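Chapter 7
Moving Tables, Boards and Other Flat Things

In this chapter
Two-person carries
Grip, thumbs, edges
Doorways and corners
Setting down
Key terms: lead end, trail end, call, near edge, pinch point

Before you read
Think of the last time you helped carry a table. Who walked backward? Who decided when to stop? If you can't remember, probably no one decided. Write two or three lines in your notebook and keep them, we come back to them in Section 7.4.

7.1 Why flat things get their own chapter

Boxes were Chapter 6. Boxes are easy to hug. A tabletop isn't. It's wide, it's thin, there's no handle, and the weight sits out in front of you where your back likes it least. Same goes for doors, shelves, whiteboards, headboards, big picture frames.

One person can often lift a tabletop. Lifting is the small part. Turning with it, seeing past it, getting it through a 30 inch door without taking the paint off: that's the job. So two people, one at each end, even when it feels silly.

A quick case. The Casado furniture store ran a spring changeover in its showroom, all the display tables out, new ones in. 419 pieces moved over one long weekend. The crew logged every scrape and dent. 29 damaged, and almost all of those were tabletops and table leaves. Very few in the open aisles. Most happened at doorways or in the last few inches above the floor. Keep that in mind when you get to 7.3, it's the whole reason the section is so long.

7.2 Getting ready

Clear the path first. Both directions. Rugs up, chairs in, doors propped. Walk it once with empty hands.

Clear the top. Everything off it, including the placemat and the pen you think will stay put. Drawers out or taped shut.

Legs off if they come off. Screws in a bag, bag labeled, bag taped to a leg. Not to the finished surface, tape lifts paint. (The Prudness line of folding tables used in the lab sheets has legs that lock flat, check both locks.)

Check the edges with your fingers, slowly. Splinters, staples, chipped coating. Gloves if you find any. Gloves should fit, a loose glove is worse then none.

Agree on the words. This course uses four:
Ready
Lift
Stop
Down

The lead end makes the calls. Trail end repeats them back. Anyone can say stop, any time, and everyone stops.

7.3 The carry

Stand at opposite ends, facing each other across the board. Feet apart, one slightly ahead. Fingers under the edge, thumbs on top. Hands spread apart, nearer the corners than the middle; hands close together let the board tip side to side and you'll fight it all the way down the hall.

Thumbs matter more than people expect. Fingers carry the load, the thumb stops the board rolling off them. Flat pad of the thumb, light pressure. No need to squeeze. If your thumbs ache after a short carry you're squeezing.
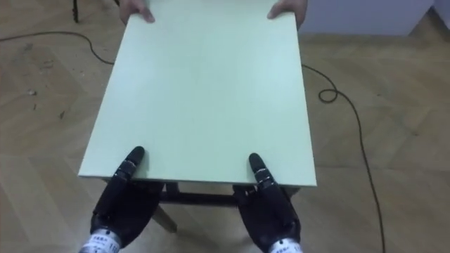 Keep the board level unless you've both agreed to tilt it. A level board shares the weight. When one end goes up, as on stairs, the low end takes more of it, so the stronger carrier goes low.

Small steps. Match pace to the person walking backward, always. That person can't see much and is trusting you for everything behind them, so talk: "door in three steps," "little left," "clear."

At a doorway, stop first. Then decide. Narrow top, go straight in. Wide top, set it down, turn it on its long edge, change grips, lift again. Don't change grips in the air. Watch the pinch point between the edge and the door frame, it's just the width of a knuckle.

Setting down: call it, both bend at the knees, lower one long edge or corner onto a pad, slide fingers out, then let the rest come down. Most crushed fingers in the Skullus practice logs (Appendix B) came from dropping the last inch.

7.4 Try it

Work in pairs. You need one plain board or tabletop, two pads, and a doorway.

Carry the board the length of the room and back, no talking. Swap ends. Carry it again using the four calls. Write down what changed, then look at your notes from Before you read.

Next, the same board through the doorway, flat if it fits, on edge if it dosen't. Check the door frame after.

Record both runs on the Gulent worksheet, page 400. Section 7.5 moves on to stairs and landings, bring the same partner.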